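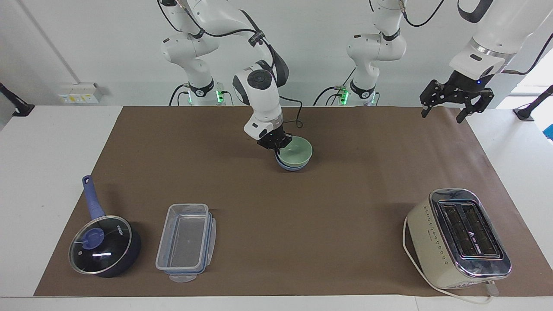 Two arms at the back, kitchen things on brown paper at the front.

Sharing a kitchen bench with a robot: tips from the Zedatley staff kitchen

The arms at Zedatley now do the putting out and clearing on the prep bench. The kitchen does 200 lunches on a Tuesday and the people who used to shift bowls all morning now spend that time on cooking and on checking the bench. These are the habits that have stuck.

Cover the bench with brown paper. White bowls and white tabletops are hard to tell apart, for people as well, and crumbs lift off with the sheet. Leave a strip of bare table along the front edge. Change the paper when it tears. A few creases do no harm.

Stack bowls two high at most. Đức Quách, who runs the early shift, tried 5 and went back to two within the week. Put the smaller one on top.

Watch the flex. A toaster lead lying across the bench is the thing most likely to get caught, by a gripper or by a sleeve. Keep it to one side of the toaster and unplug before anyone moves it.

Lids on pans, knob in the middle. Turn the handle away from anything that has to be picked up next.

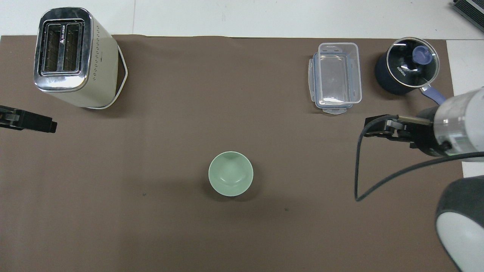
Leave a hand's width round every item. We used to push everything together to save room, and Tùng Ông still does it at home, but on this bench it only means more stops. Open plastic boxes should have their clips folded well out of the way of the next thing along.

Stop the arms before you reach in, even for a teaspoon. At the Carnance site they put a strip of tape on the floor and people stand behind it until the arms are still. We have copied that.

Agree who looks after the bench. The job here changes hands at 4 - whoever is finishing walks the next person through what is out and what is still to go back. It takes a minute or two and goes on the sheet by the door, along with any chipped bowls.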